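Joint Labor-Management Council, Tumley Processing Center
Minutes of the January meeting

The meeting opened at 9:30 a.m. in the second-floor conference room. A quorum was present for both sides. Minutes of the previous meeting were approved with one correction: the Brunton office is in the Unton locality pay area, and the table attached to the draft had it under Jutunport.

1. Telework agreements

Management reported that 120 agreements are due for renewal before the end of March. Employees whose agreements lapse will be treated as reporting full time to their official duty station, and their locality rate will follow that station. The union asked that supervisors be told to act on renewal requests within 3 working days. Management agreed to put this in the guidance but would not make it a binding deadline.
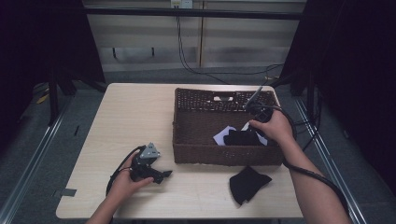 The union noted that the renewal form still asks for a home office safety checklist that was dropped from the policy last year. Management will have the form corrected and posted again. Checklists already turned in will be kept with the agreement and need not be withdrawn.

2. Transit subsidy

Claims from Jutunport employees for October and November were paid late. Payroll traced the delay to a change in the vendor code - the claims themselves were in order. Payment has been made in full. The union requested written notice to the employees affected. Agreed.

3. Annual leave carryover

Management has received requests to restore leave forfeited at the end of the leave year. Requests must show that the leave was scheduled in writing before the cutoff and then canceled for a work need. Two requests from Brunton lack the cancellation notice and were returned for more information. They remain open.

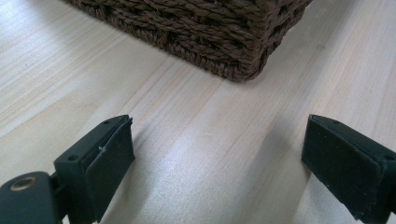 The union asked whether an email from a supervisor is enough to show cancellation. Management's position is that it is, provided the email gives the dates and the hours canceled. This will be added to the leave bulletin.

4. Training funds

The per-employee limit for outside courses stays at $1000 for this fiscal year. The union proposed that unused funds at Unton be moved to Tumley in the third quarter. Management will check whether the transfer is allowed and report back.

Action items

Management: renewal guidance, corrected telework form, leave bulletin, answer on training funds.
Payroll: notice to Jutunport employees on late transit payments.
Union: comments on the draft overtime procedure, carried over from the last meeting.

The meeting adjourned at 11:10 a.m. The next meeting will be held in February at the Unton office.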